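Prostby Open Day

Reading time: 2 min

The Prostby Open Day is a yearly public event at which the Prostby robotics workshop shows its current work to visitors. It is organised by Irura, the body that runs the workshop, and is free to attend. The event was first held in a single room as an evening for local schools, and was later extended to a full day with demonstrations, short talks and guided visits. The edition of July 2024 received 1,425 visitors, compared with 1,307 at the edition before it.

Background

Irura opened the workshop to study how robot arms can handle ordinary household goods. Its early work dealt with single arms and simple blocks. Work with two arms acting together began under Lleucu Kneath, who became head of the workshop and later proposed that the public be admitted to see it. A trial evening was held in December for 64 pupils and their teachers. The response led Irura to include an open day in its yearly programme.

Programme

Visitors are received in the entrance hall and taken through the workshop in groups. Each visit includes a talk on safety, a period at the demonstration stations and time for questions. Places are given in order of arrival, except for school parties, which must book in advance. A printed guide is supplied at the door, and 557 copies of the large-print version were given out at the most recent edition.

The stations carry names rather than numbers. Taipe is used for sorting and stacking, and Somau for tasks that need two arms. Edith Ríos has been responsible for the Somau station since it was added to the programme, and also wrote the section of the guide that deals with it.

Two-arm demonstration

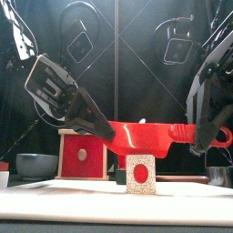

Two-arm handling is the part of the programme to which the guide gives most space. The difficulty lies in the need for both arms to agree on the position of a shared object, as a small error by one is passed directly to the other. Cookware is well suited to explaining the point. With a red saucepan held above the table, one gripper finger rests against the rim of the bowl while the other arm grips the long handle near its end loop. Visitors are asked to consider how the load is divided between the two points of contact, and how this would change if the handle were shorter. Ríos discusses the same question in the talk that follows.

Access

The workshop is on the ground floor and has step-free entry. Children must be accompanied by an adult. Visitors may take photographs from behind the barrier, but flash is not permitted.

Related articles

Irura
Somau station
Taipe station
Lleucu Kneath
Two-arm handling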